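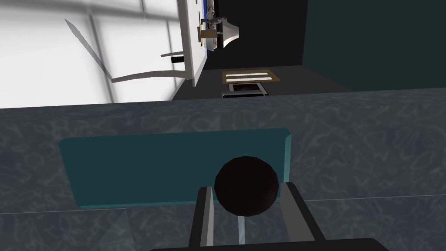 About Us

By Naheed Virk
Updated July

Ravville is a small research company working on one question: how much of a household robot's training can be done in simulation before the robot ever touches a real kitchen. We have 6 people on staff and one office, in Kastholm.

The company grew out of a university project by Naheed Virk and Orest Ivanyshyn. They had been teaching an arm to pick up objects from a counter, and most of their hours went into setting the counter up again after each try. Moving the work into rendered kitchens took that chore away. It also brought new problems, and those problems are what we now work on full time.

What we do

Our main method is called Nitberg. It trains a grasping policy on views from a camera mounted at the wrist, with the gripper fingers always in view. Between attempts the software changes the room: the countertop pattern, the wall colors, the light from the window, the shapes left lying near the target. It also tilts the camera, so the counter edge and the window bars can come in at an angle. The policy has to find the object and get a finger on each side of it whatever the rest of the room is doing.

We keep the target objects simple. Many are plain blocks and low-polygon spheres. Early on we spent three months on detailed food models and saw no gain in grasp success on the real arm, so we dropped them. Changing the background and the camera angle made a much bigger difference.

What we have found so far

Our latest test set has 3,477 simulated grasp attempts across 40 kitchen layouts. The policy trained with tilted views did better than the one trained with a level camera in nearly every layout. The gap was widest when a second object stood close behind the target. Dark objects are still a weak spot – the policy tends to close early on them, and we don't yet have a good account of why.

Results on the real arm follow the same order but are lower overall. We report both sets of numbers in everything we publish, and failed attempts are counted.

How we work

Orest looks after the simulator and the scene generator. Naheed leads training and evaluation. The other four divide their time between the real arm, the test software and support for partner labs. Our longest partnership is with Antoniuk, who build the arm we test on and lend us bench time when ours is down.

We don't sell a robot. Our income comes from research contracts and from licensing the scene generator. University groups can use it free for teaching – write to the office and say which course it's for.

Recent items

Tilted cameras and near-target clutter: notes on the Nitberg test set
Why we stopped modeling food
Scene generator: changes to window lighting
Working with Antoniuk on gripper calibration
Student projects at Ravville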